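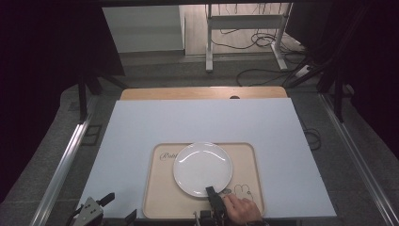 JARKEL PUBLISHES SECOND EDITION OF HANDLING GUIDE FOR HAND-HELD GRIPPER WORK

VALLDEN – Jarkel has released edition 2 of its Tabletop Handling Guide, a set of working rules for sites that record manipulation tasks with hand-held grippers. The guide applies from January to all Jarkel sites and to outside sites that supply recordings under contract. It replaces the first edition in full.

The new edition runs to 79 numbered clauses, grouped under station layout, operator practice, object handling, recording and records. Clauses marked "shall" are binding on contracted sites. Clauses marked "should" are advisory, but a site that departs from one must write down what it does in its place.

The text was drafted by Jarkel with De Haan, which reviewed the operator safety clauses, and Hiteo, which supplied the checking software used during the trial period. A draft was open for comment for 18 weeks.

Station layout

Edition 2 sets out a standard station: a table, a flat work surface, an overhead or side structure for lighting and screening where used, and a marked operator position. The work surface must lie flat and must not shift when pressed at any corner. Sites may use a loose board on top of a table if it passes this test at the start of each shift.

Floor cables were the most common subject of comments on the draft. Under the revised clause, no cable may cross the operator's standing area or the path to it. Cables elsewhere on the floor must be tied or covered when the station is in regular use. Stations set up for a single session may leave cables untied outside the operator's path, provided the session record says so.

Stand legs and frame feet may not extend into the operator's standing area. Curtains and screens must hang clear of the operator's arms through the full range of the task.

Operator practice

The guide requires operators to hold the gripper by its body, with fingers clear of the jaw and of any moving linkage. Sleeves must be close-fitting at the wrist. Gloves are allowed only where the task calls for them and the glove type has been recorded.

An operator may work no more than 2 hours without a break away from the station. De Haan had proposed a shorter limit for tasks done with one hand raised above elbow height; this has been carried over to the next review, and sites are asked to log such tasks separately until then.

Object handling

Clauses on tableware and other rigid, breakable objects have been rewritten. The first edition treated all of them as one class. Edition 2 separates flat ware, such as plates and trays, from hollow ware, such as bowls and cups, and gives each its own rules for approach and release.

For flat ware, the main points are as follows:

- The gripper approaches a plate at the rim. Contact with the center of the plate is recorded as a fault.
- One jaw may touch the rim before the other. The plate must not be dragged by a single jaw unless the task sheet calls for a push.
- Where a plate rests on a tray, the tray is treated as a separate object. If the tray moves during a plate task, the movement is noted.
- Printed trays, mats and boards are allowed. The task sheet states whether a print is present.
- A chipped or cracked item is taken out of use at once and is not glued or turned to hide the damage.

Glossy surfaces remain allowed. Sites had asked whether highlights on glazed ware should be removed with matting spray. The guide advises against this and asks that lighting be left as it is within a task set, so that reflections stay consistent from one recording to the next.

Recording and records

A recording starts with the gripper clear of all objects and ends the same way. Trimming inside that span is not allowed. Failed attempts are kept and labeled as failed – a change from the first edition, which let sites delete them.

Each task set must contain at least 300 accepted recordings before it is submitted. Sites may submit smaller sets for comment, but these will not be entered in the main collection. Every set is accompanied by a station record listing the gripper unit, the jaw type, the work surface, the objects used and the date of the last calibration check.

Hiteo has updated its checking software to read the new station record. Files made under the first edition will still open but will be flagged as incomplete.

Transition

Sites now working under the first edition may finish any task set already begun. New sets must follow edition 2. Jarkel will not ask for older sets to be recorded again, and they will stay in the collection with the edition number shown.

Audits of contracted sites will begin after the transition and will cover layout and records first. Findings will be sent to the site in writing.

The guide and a blank station record are available on request from the Jarkel standards desk in Vallden.

Related items

Station record form: notes on filling in each field
Comments received on the draft and Jarkel's replies
Checking software: changes for edition 2
Flat ware and hollow ware: which class applies
Standards desk closed Sunday for system maintenance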